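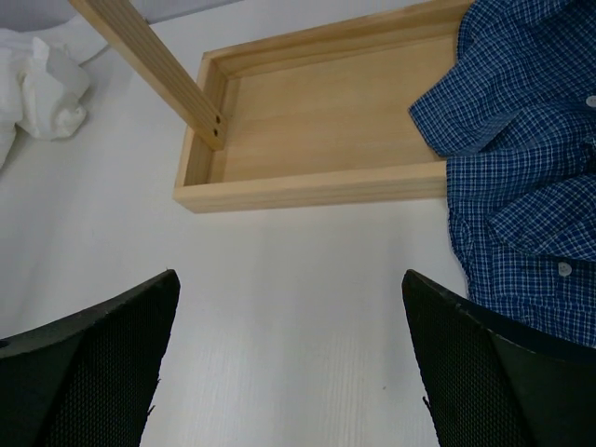 Signal loss inside a single room was treated separately from loss through walls. The Skellow router and the Zomov repeater were tested on both wifi bands, with the repeater placed in the next room. Household items such as the shallow wooden tray and the checked shirt in Figure 3 were left out of the loss model, and only walls, doors and large metal objects were entered. Each run lasted 45 minutes.

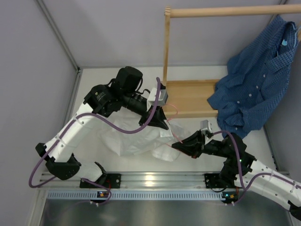

A total of 283 runs were kept. Runs were dropped if the router changed channel by itself, as the loss figures before and after the change could not be compared. Each run sent up to 1000 test packets a minute.

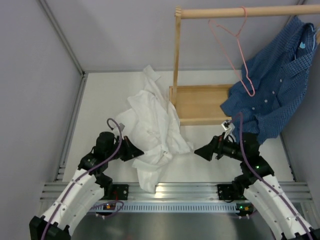 The repeater lowered packet loss in the far room but added delay in both rooms. The added delay was largest on the lower band, where the Fukuda adapter often fell back to a slower rate.

Figure 3. Wood and cloth items, not included in the loss model. 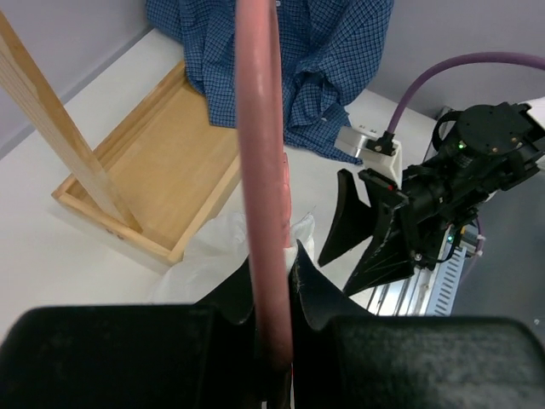
4.2 Effect of router placement

The runs at the Drondport flat were repeated in March with the router moved from the floor to a shelf. All other settings were kept the same.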